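Cleaning and storing costume jewellery
Household notes, last revised May 25, 2021

Plated brass, base metal alloys and glass beads fail in different ways and need different treatment. Sort pieces by material before starting. Solid silver marked 925 is covered on a separate page.

Plated metal

The plating on most costume pieces is thin. Do not use silver dip, toothpaste or bicarbonate paste, all of which remove it. Use lukewarm water with one drop of unscented washing-up liquid in a small bowl. Dampen a cotton bud, wipe each link, then wipe again with plain water. Do not soak. Dry at once with a lint-free cloth and leave on a towel for two hours before putting away.

Green deposits are copper salts. Lift them with a bud dipped in white vinegar diluted one to three, rinse, and dry. If the metal beneath is pink or brown, the plating has gone and cleaning will not bring it back.

Glued stones

Keep water off the back of the setting. Foil-backed stones turn grey when damp reaches the foil. A dry, soft make-up brush clears most dust. Loose stones should be reset with a two-part jewellery epoxy; superglue fogs the foil and goes brittle.

Elastic

Replace elastic cord when it stays slack after wear. For an average wrist, cut 17 cm plus 8 cm for knotting. Pre-stretch the cord by pulling it firmly several times, thread, tie a surgeon's knot and put a small drop of flexible glue on it. Allow 24 hours before wearing. Tikance cord in 0.8 mm passes through most seed beads doubled; the 1 mm does not.

Storage

Tarnish is driven by moisture and sulphur. Avoid bathrooms, rubber bands and untreated cardboard. Small zip bags with the air pressed out work well, one piece per bag. Add a sachet of silica gel to the box and dry it out each February. Fasten chains before bagging to limit tangles.

Lay everything out on a bed or a large towel when sorting. Dropped beads do not bounce far on fabric.
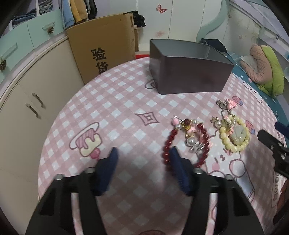 Thaddeus Mercado: The vinegar ratio is fine for brass but I would go weaker on anything nickel plated, one to five at most. Also worth checking zip bags for PVC. Mine went sticky after a summer in the loft and left a film on a plated chain that soap would not shift. Polythene bags have given no trouble.

The storage section will be amended to specify polythene.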